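How do you get a fleece soft again after it's gone bobbly?
Asked by Kiều Phùng, July 30, 2018

Hi all, I've got a dark green fleece I've worn to death since I moved to Multbridge and it's gone all matted and scratchy, especially under the arms. I've been washing it warm with the towels (I know, I know) and giving it a spin in the dryer when it's raining. Mum reckons vinegar, my flatmate reckons chuck it out. It cost me $99 so I'd rather not! Is there any way back, or is the colour and the softness just gone for good?
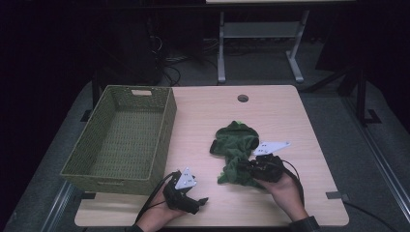
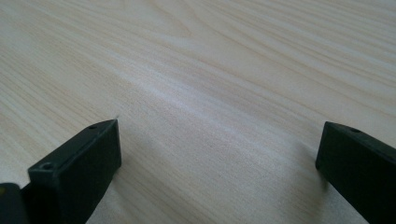

I don't want to buy a special machine for one jumper either. Happy to do it by hand if that's what it takes.

Gudrun Fröhlich
Towels are your culprit, they shed lint and the fleece grabs every bit of it. Turn it inside out, cold wash, gentle cycle, half your usual liquid and NO fabric softener (it coats the fibres and makes things worse in the long run). Half a cup of white vinegar in the rinse, so your mum's right. Dry it flat in the shade. Once it's dry, go over it with a soft pet brush, short strokes, all in one direction. Mine took around 20 minutes in front of the telly and came up a treat, though the cuffs never quite recovered. Colour won't come back, sorry, but it looks darker once the fuzz is off.

Hugo Montoya
just shave it mate, disposable razor, works fine

Jarmila Doležal
Please go easy with the razor, I put a hole in my favourite grey one doing that back in May. The brush is slower but you can't really wreck anything with it. And keep it out of the dryer!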